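Online art market Usolix opens a storage and loan service for small collectors

The online art market Usolix has started to offer storage and short loans to people who own only a few works. The service opened in March, and the company says it wants to reach buyers who have run out of wall space but do not want to sell.

Until now, Usolix has worked only as a place for buying and selling prints, drawings and small paintings. With the new service, an owner can send a work to the company's store in Tveit, where it is checked, photographed and kept in a room with controlled air. The owner can then choose to leave it there or to let it go out on loan to an office, a hotel or a private home.

The loan fee is divided between the owner and the company. Insurance is paid by the borrower and must be in place before the work leaves the building.

"Many of our members have a drawing behind a wardrobe or under the bed," said Gunvor Sjögren, who leads the new department. "They like it, they paid for it with their own money, and they have not looked at it in years. We think it could hang somewhere."

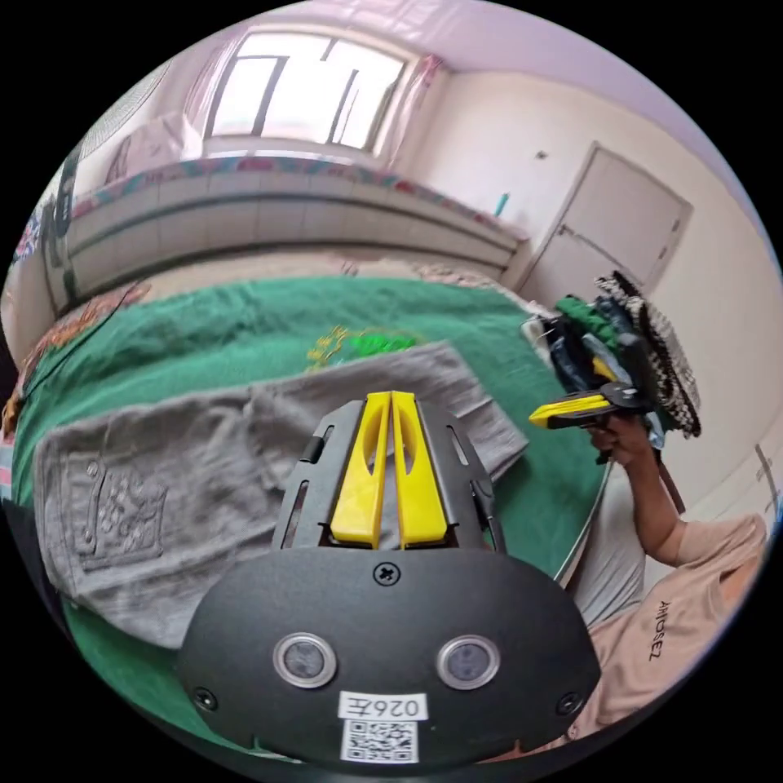
Leif Öberg doubts that the numbers will work for the owners. A print bought for 2,000 euros will bring in very little each year, he says, and every trip to a borrower and back is a new chance for a bent corner or a broken glass. He would like to see the company publish how many works come home damaged.

Usolix answers that it will do so once a year. It has also set a limit of 21 months for one loan, after which the work must rest in the store before it can travel again. Works on paper have stricter rules and may not hang in direct sunlight.

At the opening the store held 1,175 works, most of them prints. A large part came from a single source, the former rental library Pleda, which closed its rooms last year and was looking for a new home for its collection. Those works are already framed and have simple condition reports, so they were the first to be offered to borrowers.
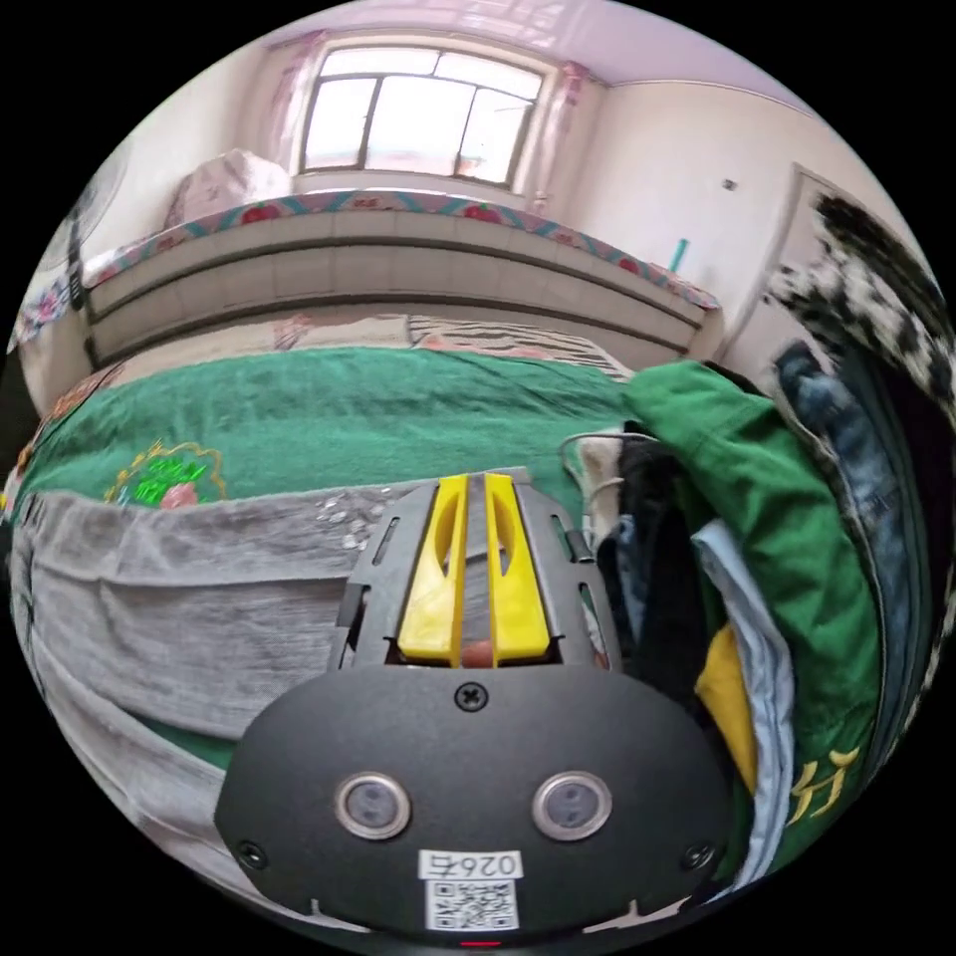

Green blanket with an embroidered emblem, behind a hand-held gripper.

Smaller galleries have received the news with mixed feelings. Bendik Lindholm, who runs the gallery Clotau, has lent paintings to local offices for many years and knows most of the borrowers by name. He is afraid that a large website will push the prices down. At the same time, he admits that he has no room for more works and has asked Usolix about renting 2 shelves.
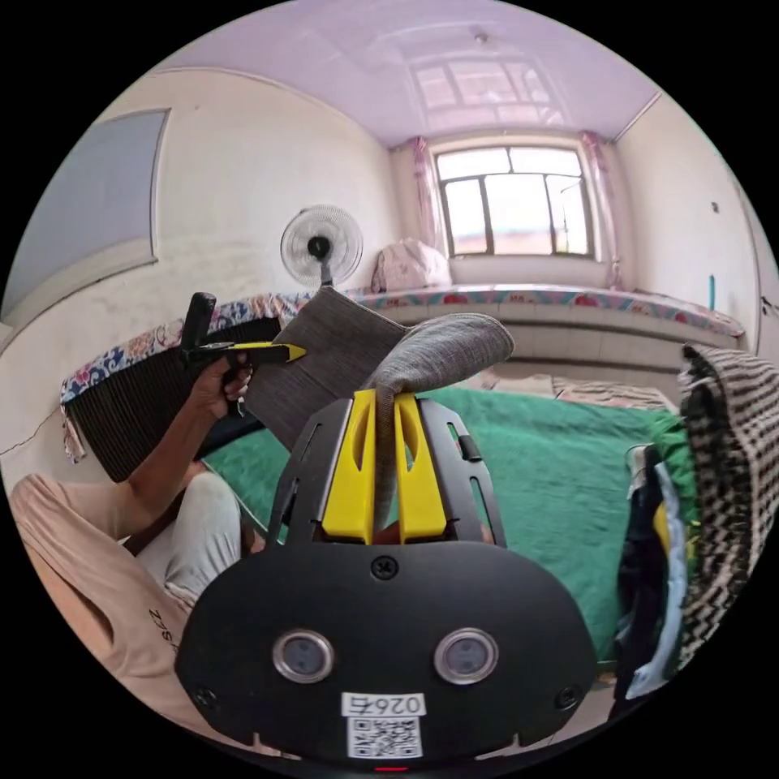 Such an agreement would let his customers borrow through the website while the gallery keeps the contact with the artists. The talks are still at an early stage, and neither side wants to name a price.

Owners who wish to join must register each work with a photograph of the front and the back and a proof of purchase. The store in Tveit receives deliveries by appointment until 4 p.m.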